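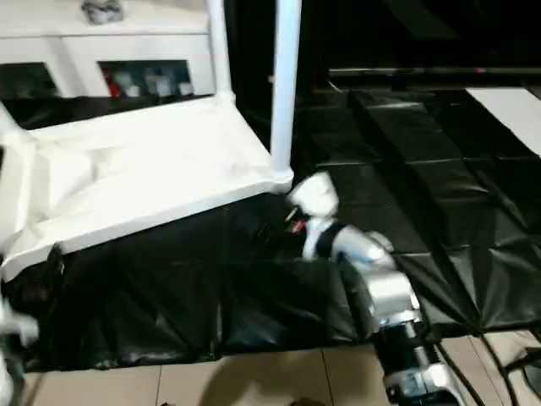
Page last changed: Tuesday, June 16, 2026

Where to start with translated short stories for a reading group?

Posted by Jiahui Jiang

Our group meets once a month at the library and we have only read novels so far. For the next round I'd like to do short fiction in translation. Somebody suggested the Bistitz anthology, but it runs to 60 stories and we can't get through that. Is there a sensible way to pick from it, or is a collection by one writer better? We have 2 hours per meeting. Most of us read in the evenings after work, so 100 pages is the most I can ask for. I'd also like to know if people bother with the introduction.

marginalia_k

We did the Bistitz in May. Don't go in order. The stories are arranged by the author's birth year, so the first part is all village tales with a moral at the end, and two of our members gave up there. The later ones are shorter and stranger. I picked 3 that dealt with somebody coming home after a long time away, and that gave us plenty to compare. One was told by the returning son, one by the neighbor, and one was all letters.

Leave the introduction until afterward. It gives away several endings and spends a long time on which magazines printed what. The notes on the translators at the back are more useful. Some stories were translated from the original and some came through German, and you can hear it in the dialogue. The second kind is stiffer.

Check which printing your library has. The older one leaves out the notes.

oldpaperback

Single author every time. Anthologies are for students.

Tess R.

I don't agree with the answer above, but a single collection is easier to run if it's your first time leading. People get used to the voice and stop asking who is who. Look at the Cumomell paperbacks, they're thin and the type is a decent size. Their collections usually open with the title story, and it's often the weakest, so I tell people to start with the second.

Ask everyone to mark one sentence they'd have written differently. With translations that gets even the quiet ones talking.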